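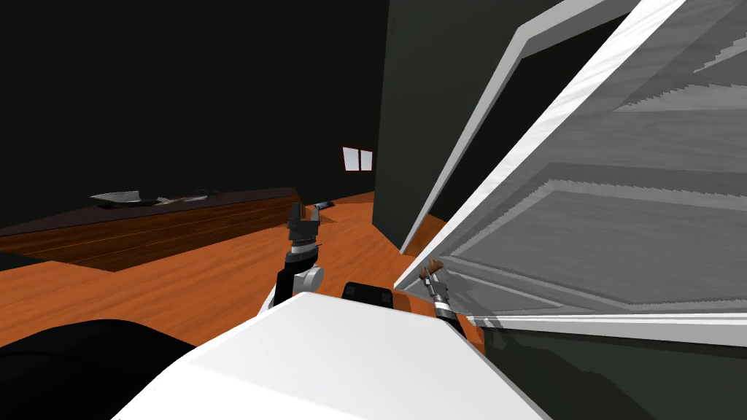

About Preseo

Hi, I'm Mekdes Endale, and I run Preseo, which is a sewing school in Toltness for grown-ups. We teach people to make clothes, fix clothes, and take apart clothes that somebody else made badly and put them back together so they fit. I write this page myself and I update it when I remember to, so if something on here disagrees with the schedule page, believe the schedule page.

People ask where the name comes from and I wish I had a better story. I wanted something with "press" in it, because pressing is half of sewing (more than half, if you ask me on the right day), and every name with "press" in it sounded like a newspaper or a dry cleaner. My sister wrote a bunch of misspellings on the back of an envelope and that was the one I kept going back to. It doesn't mean anything in any language that I've found. If it means something rude in yours, please write and tell me!

How I got here

I learned to sew from my aunt, who did alterations at her kitchen table and had no patience at all. She would hand me a skirt with the zipper out and say "put it in," and if I put it in wrong she would hand me the seam ripper without a word. I got very good with a seam ripper. I still think it's the first tool anybody should learn, and it's the first thing we do in Beginners, before you ever touch a pedal. I give you two scraps already sewn together and you take them apart without making a hole. It sounds silly and it takes most people longer than they expect.

After that I worked for years in the sample room at Mirnik, a uniform company on the other side of the river. We made the first version of everything: scrubs, chef coats, those awful zip-front coveralls. When you sew samples you learn what matters, because the pattern comes to you with mistakes in it and you're the one who finds them. A sleeve that's a bit too big for its armhole looks perfectly fine on paper. I found a lot of sleeves like that. I also met Yeshi Ambaye there, and she's the reason this school has a pattern drafting class, because I can draft a pattern but I can't explain it to another person without waving my arms and getting upset.

When Mirnik moved the sample room out of state, I took my last check and $4,000 I'd put away for a car, and bought used machines. I kept the old car. It still starts if you talk to it.

The first class had 3 students in it and one of them was my cousin. We did pillowcases. I had planned a whole lesson on the history of the French seam and got through one page of notes before my cousin asked if we could please just sew something, and she was right, and I haven't brought notes to Beginners since.

Who teaches

I teach Beginners, Hems and Zippers, and the Mending evening. Yeshi teaches Drafting and the trouser class, and she's the calm one. She'll let you make the mistake all the way to the end if she thinks you'll learn from it, and then she'll help you fix it, and you'll be cross for a minute and never do it again.

Fasil Lencho teaches Tailoring. He trained as a men's tailor and does everything by hand that can be done by hand, including things I would happily glue. His class makes one jacket and it takes the whole term. There's always a waiting list. Please don't email him directly to get around it, he just forwards those to me.

Mitiku Abdella looks after the machines. He also teaches a short class called Know Your Machine, where you bring your own from home and he shows you how to clean it, oil it, and set the tension. I took it myself and found out I had been oiling one spot on my own machine that was never meant to be oiled. We've all been very grown up about it.
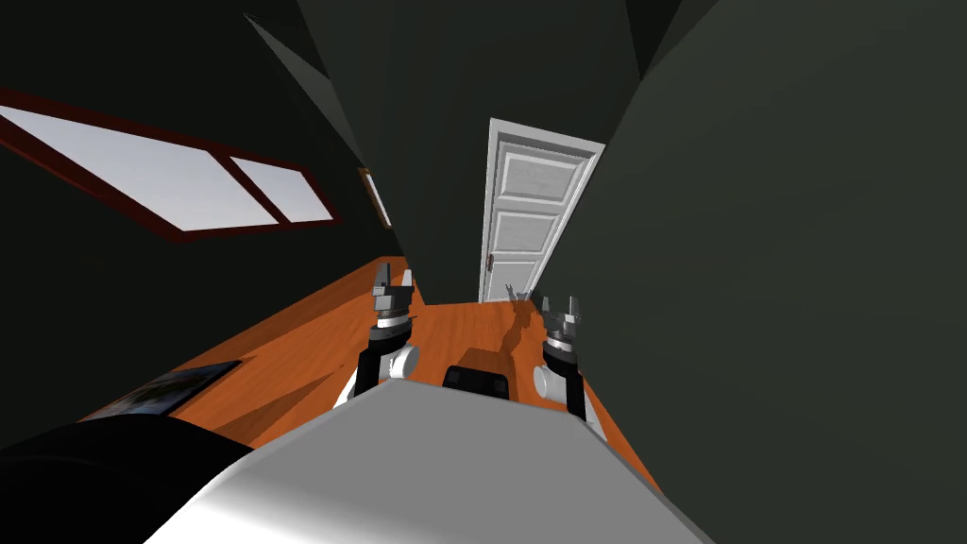 And Shewit Belay answers the phone and the email, does the sign-ups, orders the thread, and tells me no when I want to buy more fabric. She started out as a student in Beginners. If you call and someone cheerful picks up, it's Shewit. If you call and someone says "hello?" like they've never seen a phone, it's me, sorry.

What we teach

Beginners runs for 4 weeks and you make a tote bag, a pair of pajama pants, and a simple top if there's time. You don't need to know anything. You don't need to own a machine either, and I'd really rather you didn't buy one until you've finished the class, since you'll have opinions by then. Some people love a machine with lots of stitches. I use straight and zigzag and I could live on those forever.

Hems and Zippers is for people who don't want to make clothes at all, they just want to stop paying someone to shorten their pants. I respect that completely! Bring things from home, the more the better. Jeans are welcome. Wedding dresses are not, at least not in this class. We had one wedding dress and it was a very quiet evening for everybody.

Drafting is where you measure yourself (well, somebody measures you, you can't do your own back) and make a basic pattern that fits your body and no one else's. It's the class people tell me they were scared of. There's some math. It's the kind with a ruler, and Yeshi has the patience of a saint with anyone who has to do a fraction twice.

Tailoring, see above.

Mending is a drop-in evening. You bring what's torn, we help you fix it, you pay by the evening. There's no lesson. People darn and talk. A few regulars have been working on the same quilt since before I can remember and I've stopped asking when it'll be finished.

The machines

Most of our domestic machines are secondhand and mechanical, the heavy kind with a dial. I like them for teaching because when something goes wrong you can open them up and see what. We also have one industrial straight stitch, a Turunen, which I bought from a curtain shop that was closing. It is very fast. Students are allowed on it after Beginners, and everybody does the same thing the first time, which is press the pedal the way you'd press it at home and then shriek. Mitiku has since put a smaller pulley on it, and it's more polite now.

The irons matter just as much. We have gravity-feed irons and proper wool-covered boards, and a tailor's ham for each board, and if you borrow a ham please put it back. I'm always looking for hams.

Fabric and supplies

Thread, needles, pins, chalk, and pattern paper are included in every class. Fabric isn't, apart from the scraps and muslin we practice on. I'll send you a list before you start with how much to buy and what to look for. Wash it before you come! And dry it the way you'll dry the finished thing. I say it in the email and on the phone and I'm saying it here, and in every term there's one pair of pajama pants that ends up as pajama shorts.

If you'd like to buy from us, there's a remnant bin that I fill when Shewit isn't looking. It's mostly cottons, plus some wool ends from Fasil's class that are lovely and too small for anything but patches. Sold by weight.

What it costs

Prices are on the schedule page. Tailoring is the most expensive at $400 for the term, and it's long and Fasil brings his own canvas and horsehair, so I think that's fair. If the money is the problem, talk to me. We can split it up over the term, and I keep a spot in Beginners for someone who'd otherwise not be able to come. You don't have to explain yourself to get it.

If you miss a class, come to Mending and I'll catch you up there for free. If you miss most of a class, let's just move you to the next one.

A few things people ask

Do you do alterations? No, not anymore. I did in the beginning and it ate every evening I had. I can give you the names of people in Toltness who are good and quick.

Can I bring my teenager? Yes, from fourteen, if they want to come themselves. I can tell when it was the parent's idea.

Do you get many men? Yes, plenty, especially in Hems and Zippers, and Tailoring is usually an even mix.

I'm left-handed, is that a problem? I'm left-handed. The machines don't care, but you'll want your own scissors, and I keep a pair of lefties in my drawer that you can try before you spend the money.

Can I sell what I make? Of course, it's yours. We had a student who went off and started making aprons for restaurants, and she still comes back to use the Turunen when she has a big order.

Coming up

The next round of Beginners is open for sign-ups now, and so is Drafting. Tailoring is full, and the list for April is already started, so get on it if you're thinking about it. Know Your Machine happens whenever Mitiku has enough people, so tell Shewit you're interested and she'll put you down. Email is better than phone during class hours, because with all the machines going we don't hear it ring.

Mekdes
Page last updated August 29, 2010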